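Notes du cours « Raconter le tennis », séance 4 – le match de reprise

Bonjour à toutes et à tous, et merci pour vos messages après la dernière séance (je n'ai pas encore répondu à tout le monde, cela viendra). Nous parlons maintenant d'un exercice que j'aime beaucoup : le compte rendu d'un match joué par quelqu'un qui revient de blessure.

## Partir du score, mais pas trop longtemps

Nous travaillerons sur le premier tour du tournoi d'Urnham, où Samina Rind retrouvait les courts après une opération du poignet. Elle était retombée au 729e rang mondial et l'a emporté 6-4, 7-5. Le lecteur veut le résultat tout de suite, donnez-le-lui dans la première phrase ! Ensuite seulement, vous pouvez prendre votre temps et raconter les 10 balles de break, les hésitations au service, ce long jeu à 4-4 que plusieurs d'entre vous ont trouvé ennuyeux et qui est pour moi le cœur du match.

Relisez aussi le papier de Prakash Thevar, distribué avec ces notes. Il place l'absence au deuxième paragraphe, en une ligne, et n'y revient qu'à la fin – c'est très sobre et je vous conseille de l'imiter, au moins une fois, pour voir ce que cela donne chez vous.

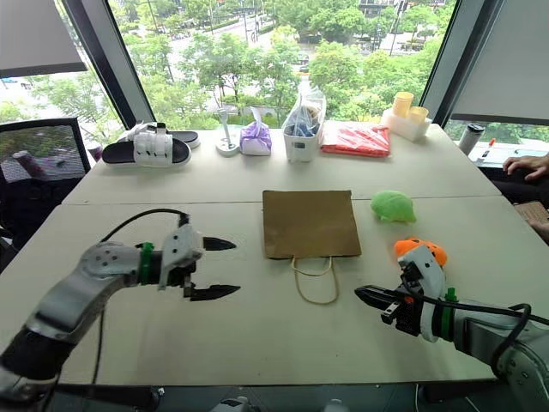

## Le vocabulaire

Quelques confusions relevées dans vos copies :

- **balle de break / break** : la première est une occasion, le second un jeu gagné sur le service adverse.
- **faute directe / faute provoquée** : si l'adversaire vous a sortie du court, la faute n'est plus tout à fait directe.
- **tête de série** : un rang dans le tableau du tournoi, à ne pas confondre avec le classement mondial.

Et par pitié, un seul « retour gagnant » par article, surtout quand on parle d'un retour à la compétition – j'en ai compté 8 dans une même copie, que je rends avec toute mon affection.

## Pour la prochaine fois

Rédigez le compte rendu de la demi-finale de Gonholm, en un feuillet, titre compris. Ceux qui préfèrent le double peuvent prendre la finale de Satti, un peu plus difficile à suivre. Nous reprendrons en septembre avec l'interview d'après-match ; apportez vos brouillons, même très raturés.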